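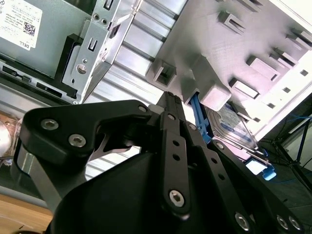
A desktop computer with the case open.

Hello again, and happy October! I promised last time I'd get to the photo thing, so get a cup of something and settle in, because this one has taken over my evenings.

A quick catch-up for the new folks (hi!). My aunt on Oltevska Street moved into a smaller place this summer and handed me every picture our family has taken since somebody first bought a digital camera. They came on memory cards, on discs with the labels peeling, on two old desktop computers and on a phone with a screen like a spider web. I said yes very cheerfully. I thought it would take a weekend. Ha.

We're now at almost 1,000 pictures sorted, and I've barely made it past the year my cousin had the orange hair. So I thought I'd write down what's working for me and what I'd do differently, in case you've got a closet like hers.

Copy first, look later

My big mistake in the first week was looking. I'd plug in a card, see one picture of my grandmother at the lake, and an hour later I'd be on the phone with my sister arguing over which lake. Very nice hour! No files copied.

So now I copy the whole thing over before I open a single picture. Each card or disc gets its own folder, and the folder name is just whatever was written on the outside, even when that's something useless like "MISC GOOD ONES." I write the same words on a sticky note and put it on the card. When the copy finishes I check that the number of files on both sides matches, then the card goes into an old cookie tin and stays there. I don't erase anything yet. I know some of you wipe the cards right away to reuse them, and you are braver than I am.

One of the discs had 135 files on it and only 68 would open. I nearly cried. Then I tried it in the other computer, the slow one with the noisy fan, and all but a handful came through just fine. So try a second machine before you give up on a disc. I've got no idea why it made a difference, and if you do know, please write in and tell me in words a regular person can follow.

The old desktops were a different kind of problem. One started right up and the other one wouldn't do a thing, so I took that one to Mohcine Radwan at Skutema, the little repair place next to the dry cleaner. He was very patient with me. He said a computer that won't turn on can still have a perfectly good drive inside, and that people throw them out all the time without knowing it. He asked whether I wanted the computer fixed or just wanted what was on it, and I'd never thought of those as two separate questions! I only wanted what was on it, and that turned out to be a much smaller bill.
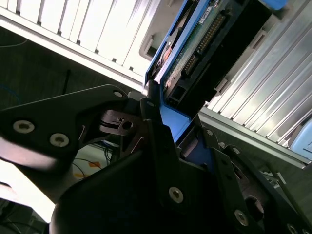

Two copies, and one of them lives somewhere else

I used to think I had a backup because everything was on an external drive. It wasn't a backup, it was the only copy, sitting on a shelf under a leaky window. Mohcine gave me a look when I told him that.

Now there's one set on my own computer, another on a drive in my desk drawer, and a third that lives with my sister. (I know the heading says two. I got carried away.) When I drive over to see her I bring a fresh copy and take the old one home, and we just keep swapping. She stores it in the linen closet behind the good tablecloths, where it's dry and dark and her boys never go.

You can do this with an online service too, and I probably will at some point. I tried one called Buzatu for a week and it was fine, but our internet is slow out here and it was still chewing on the first folder when the free trial ran out. If yours is faster, go for it. Do write the password down on paper and tell someone where the paper is. My aunt had an account from years back with who knows what in it, and neither of us has been able to get in.

Oh, and open a few files from each copy every so often. I do it when I change the clocks. Pick some at random and make sure they come up on the screen the way they should.

Naming things so another human can find them

I went back and forth on this for days. There are programs that will do it for you, and my neighbor swears by one called Emik, but I ended up with plain old folders. Year first, then a word or two. "2006 lake." "2009 Nana kitchen." When I don't know the year I guess and put a question mark in a little text file inside the folder, since my computer throws a fit if I try to put one in the name.
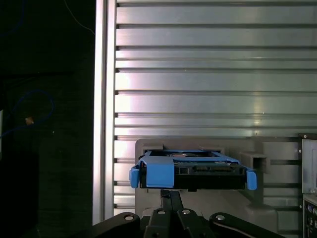

I don't rename the pictures themselves. I started to, and after one evening of typing "birthday cake 14" I decided life was too short and the folder name could carry the load. What I do instead is keep a notebook next to the keyboard, a real paper one, and write down anything my aunt says when we go through a batch together. She comes over at 4 in the afternoon, has exactly one cup of coffee, and talks. Who's that man by the truck? Oh, he sold your grandfather the truck. Why is everybody wearing paper hats? Your mother had a coupon for paper hats. None of that is in the files anywhere, and I'd trade half the pictures for another shelf of those notebooks.

If you have someone like that in your family, I'd start with them and let the copying wait a month. Sit down with whatever you've already got on your phone and just ask.

Throwing things out (a little)

Yes, I delete. There were 7 shots in a row of the inside of somebody's coat pocket and I felt fine about letting those go. Blurry ones I keep if there's a face in them I can recognize. Exact doubles go, but only after I've opened both, because more than once the "double" was a bigger, sharper version of the one I was about to keep.

Food pictures are my weak spot. My uncle took a picture of every pie he ever made, and he made a lot of pie, and I can't get rid of a single one. They've got their own folder now. I may print a few for the kitchen.

Next time I'll get into the printed photos, the ones in the sticky albums with the plastic sheets. I've already ruined one corner trying to peel a picture off with a butter knife, so if any of you have a better way, hit reply and let me know before I start on the wedding album!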